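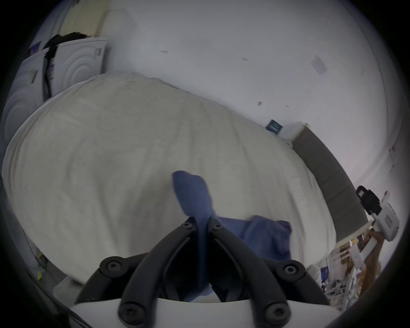 Renato Paredes wrote in to say that he never folds anything on a table, that a table is too hard and too narrow and too full of mail, and that a made bed is the best laundry surface in any home. He has been doing it that way for 11 years and sees no reason to stop. We agree with him more than we expected to when we began putting this page together back in May!

So welcome to the bedroom part of our Folding Day gallery, which grew out of the tidying afternoons we hold at the Ivier Street apartments. The kitchen drawers and the hall closet have pages of their own, and the linen shelves will get theirs when we find the evening to write it all up. For now it's blue cloth on a cream duvet, with a padded gray headboard along the side, and a good many thoughts about all three (we did warn you on the front page that we go on a bit).

About the cloth: soft fabric like this is the hardest kind to fold, and anyone who tells you otherwise has only ever folded dish towels. It wants to slide and bunch. Pick it up by one end and let it hang for a moment before you lay it down, and half the wrinkles take care of themselves. The other piece of blue is still bunched up on the duvet, and we have a lot of affection for a heap like that, having left so many of them on our own beds until well past bedtime.

About the duvet: pale covers are lovely for this sort of work, as you can find a dark sock on one without your glasses. Smooth it with the flat of your hand first, from the headboard side outward, and don't fuss if it goes back to being a little lumpy. We like a bit of texture in a cover too, so the folded pile doesn't skate off toward the floor every time you lean over for the next thing.

About the headboard: ours at home is plain wood and we have been jealous of padded ones ever since these afternoons started. Upholstered panels do collect lint on laundry day, especially along the seams, so go over them with a barely damp cloth once everything is put away. And the small dark blue picture on the wall does look nice with the laundry, if you ask us.

If you want to try the bed method, start with 2 piles, one for shelves and one for hangers, and keep going until 8 in the evening or until somebody needs to lie down. Renato says he makes 3, with the last one for things he'd rather not decide about. We've started doing that too, and ours is getting tall.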